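Why do leaves change colour?

Have you ever kicked through a big crunchy pile of leaves and wondered where all the green went? Trees are very clever, and autumn is when they show off!

Leaves are like tiny kitchens. They use sunlight, water and air to make sugar, which the tree eats. The green stuff that catches the light is called chlorophyll (say it: KLOR-oh-fill). By the end of August the days are getting shorter, so the tree starts to shut its kitchens down. The green fades away – and the yellows that were hiding underneath all summer can shine through!
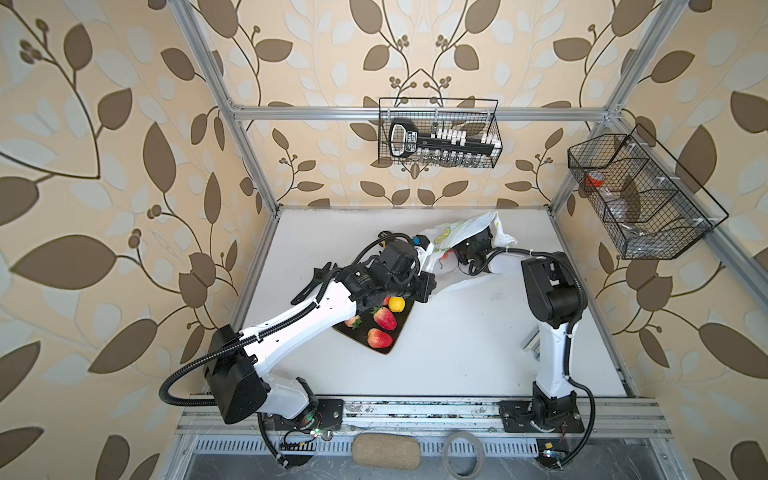
Drinby Nature Club – Junior Pages

Brown comes last. It's made by tannins, the same stuff that makes a cup of tea brown! People love autumn leaves so much that they even put brown ones on wallpaper, with berries and curly stems.

Try it yourself! Find 9 fallen leaves, all different colours, and lay them in a row from greenest to brownest. Then press your favourite inside a heavy book for 28 days – no peeking!

28 September 2023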